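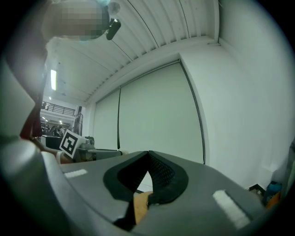 Edeltraud thought the ceiling should come down. She had said so on the phone in July and she said so again from the doorway, holding her coat shut. All that ribbing collected dust, and a workshop was no place for dust if they meant to varnish in it.

Murali said it could stay up until the rent was settled.

The unit was at the back of the Estlow yard, past the tyre place. The last tenant had left a bench, a kettle and a drawer full of keys. Murali tried the keys in the back door while Edeltraud walked up and down looking overhead.

"It rattles," she said.

"Only when a lorry goes by."

A lorry went by. They both listened to it.

Leonie came at ten with the chairs from the church hall in Trarnville. There were 106 of them to mend and she had brought the first few in her father's van, tied with washing line. She set one on the bench and pushed at the back with her thumb until the joint opened.

"Hide glue," she said. "It'll come apart with hot water."

Edeltraud put on her reading glasses and bent over the joint. She had mended chairs with her husband for most of her life and had told everyone she was finished with it. She asked for a knife. Murali found her one in the drawer under the keys.

They worked until two. Murali filled the kettle and refilled it, and Leonie knocked the joints apart and chalked a number on every piece. Edeltraud scraped. She didn't mention the ceiling, except to say that the light was better than she had expected and that her old place had been like a cellar.

When they stopped for bread and cheese, Murali took the lease out of his jacket and flattened it on the bench. The rent was 140 a week. He had signed his part already. There was a line below for a second name.

"You said you wanted it down," he said.

"I still do."

"It's in the lease that we can't touch it."

She read the page through to the end, then turned it over in case there was more. Another lorry went by outside and the panels gave their rattle. Leonie had her mouth full and looked from one of them to the other.

"We'd have to varnish early," Edeltraud said. "Before the lorries start."

She wiped the glue off her fingers and asked him for the pen.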